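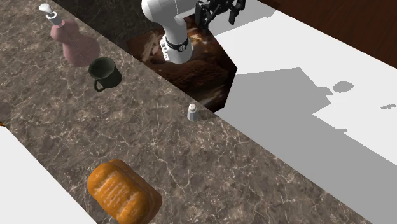

Lostia Planner review: try the arm on your counter before you pay for it

Posted Feb 21, 2019, under Tools and Software

I have wanted a robot arm for our teaching kitchen for longer than I'd like to admit, and for most of that time the wanting took the form of a spreadsheet. It had a column for the arm, a column for the gripper, a column for the mounting plate, and then a big gray column at the end labeled "other" that kept growing every time I talked to somebody who had bought one. The kitchen is part of Mustdale, our little independent living center, where people come to practice everyday things after an injury or an illness. We would like an arm that can hand over a mug, move the soap closer, or bring the bread within reach for someone with one working hand. That's a modest wish list until you start pricing it.

So this is a review of a piece of software, but it's written by a person who was really shopping for hardware, and I think that's who will get the most out of it.

What it is

Lostia Planner comes from Imska, and it's a simulator with a shopping list attached. You build a room (or the piece of a room you care about), drop an arm into it, put your objects where they would be, and then ask it questions. Can the arm get there? Can it get there with this gripper? What happens if the base moves back a hand's width? As you go, it keeps a running sheet of the parts you've chosen, with blanks for the prices your own suppliers have quoted you.

The single license was $282 for the year when I bought it. There's a cheaper version without the budget sheet, and I'd say don't bother with that one. You can draw an arm in plenty of programs for free, and the budget sheet is where I got my money back.

Setting up your kitchen

The first evening was slow. The manual is 53 pages and it spends a good many of them on lighting, of all things, before it gets to where you type in the height of your counter. I'm a patient reader but I did start skipping. Once I found the right screen it was smooth going: you give it the counter length, the depth, the height, and pick a surface. I chose a brown and gray stone with thin cream veins running all through it, mostly to please myself, though I ended up glad of it for reasons I'll get to.

The objects come from a household library, and it's a good one for our purposes. My standard counter has a pink soap dispenser with a pump, a dark green mug, a little salt or pepper shaker and a loaf of bread. I like that these are ordinary shapes with ordinary awkwardness. The mug has a loop handle. The dispenser is curvy, wide at the bottom and narrower above. The loaf is a big oblong thing with rounded ends, and bread is a very good thing to plan around if you're buying a gripper, as I'd never have guessed before this.

You can put things where you like, and I'd encourage you to put them the way people really leave them. I set my mug right up against the soap dispenser, which is how I find ours every single morning.

Where the arm goes

Now to the part that changed my budget. My spreadsheet had always assumed the arm would be bolted to the counter itself. When I tried that in Lostia I lost a sad amount of work space, and I also noticed I'd never priced the job of drilling stone. So I moved the arm off the counter and stood it on its own platform just past the far edge, leaving the whole countertop for people and their things. It took a minute to drag over and I wish I'd done it the first night.

That one change took the drilling line out of my sheet and put a platform line in. The platform isn't cheap either! A proper stand that won't rock costs more than I expected, and our metal shop, Dudás, was kind enough to explain on the phone why a light one would be a false economy. They quoted me for a heavy one with leveling feet and I typed the number into Lostia, took a deep breath, and went to make tea.

The trade is reach. With the base behind the far edge, the shaker is easy and the bread is the test, lying well over toward the front where a person would be standing. If you're looking at two sizes of arm, as I was, I would set up your farthest, biggest, most annoying object first and see which arm gets there comfortably. For us the smaller one could touch the loaf but only at a full stretch, and the program flags that in yellow. I trust the yellow. I moved the base a little to the side and the smaller arm came good, and the difference in price between the two arms paid for the platform. That was a very happy evening.

Grippers, and why I changed my mind

I'd planned on the simplest two-finger gripper in the catalog. Lostia lets you swap grippers without rebuilding anything, and you just leave the arm parked and open and change what's on the end. I worked through 4 of them over a weekend. The narrow one was lovely on the shaker and hopeless on the loaf. A wide one was fine on the loaf, but it wanted to nudge the dispenser every time it went for the mug, those two being so close together.

The black linked one I settled on opens wide enough for bread and still slims down reasonably for the mug. It costs more than the simple one did. I don't think I'd have known to ask for it, and I certainly would have bought the simple one and then bought again, and buying twice is what the gray "other" column was made of.

A word of caution here. The simulated loaf keeps its shape. You can turn on a softness setting, but mine never behaved much like the bread we bake, and I wouldn't plan a grip force from it. Use it for size and clearance and leave the squeezing to real trials.

About that stone countertop

If you intend to use a camera with your arm, do pick a surface that resembles yours. I ran the built-in camera test on a plain white counter first and it found everything right away. On the veined stone it took its time over the shaker, which is small and pale gray and has a good deal of pattern going on behind it. The green mug was no trouble at all. The report suggested a better camera, and I priced one, and then I tried a plain mat under the small things and the problem went away for the cost of a mat. I can't promise it will go that well in a real kitchen with the sun coming in, but I know which one I'm trying first.

The shadows are decent too, by the way. I first thought of them as decoration. Then I moved the light around and watched the camera test get better and worse, and we now have a lamp in the budget.

The budget sheet

Every item you place becomes a line, and every line can carry a low quote and a high quote. There's a box for delivery, a box for installation, and one for the yearly service, which I'd left off my own spreadsheet altogether. You can save versions side by side. I have 5, named things like "big arm on counter" and "small arm on stand, no camera," and I printed two of them for our director, who read them at lunch and said it was the first equipment request from me that fit on one page.

It also does a simple timeline. Put in your lead times and it will tell you when to order so things arrive in a sensible order. Ours says we could be running by June if the platform goes in first. I'm told arms tend to run late, so I've left some slack.

What I didn't love

The price blanks are truly blank. I'd hoped for at least a ballpark in each, and you'll be making phone calls. The export to a spreadsheet loses the notes column, which is maddening when the notes say things like "includes cable, ask again." The floor outside the counter area comes in plain white and I never found how to change it, though that's a small complaint and maybe it's in one of the pages I skipped. It ran warm and noisy on my laptop whenever the camera test was on.

Help was friendly but slow. I waited two days for an answer on the gripper list, and then got a very thorough one.

And people aren't in it. You can mark off a zone where a person will stand, but that's a box on the floor, and our visitors lean and turn and sometimes grab the counter. A proper safety review is its own cost. Put it in your sheet at the start.

Who should buy it

A school, a clinic or a small workshop getting its first arm would be well served, I think, and so would anybody who has to ask someone else for the money. If you already own an arm and know what it can reach, you'd mostly be paying for a tidy price list. I'm renewing mine for a second year, partly for the second counter by the window, which is shorter and has a sink in the middle of it. I've started a new file for that one and so far everything is yellow.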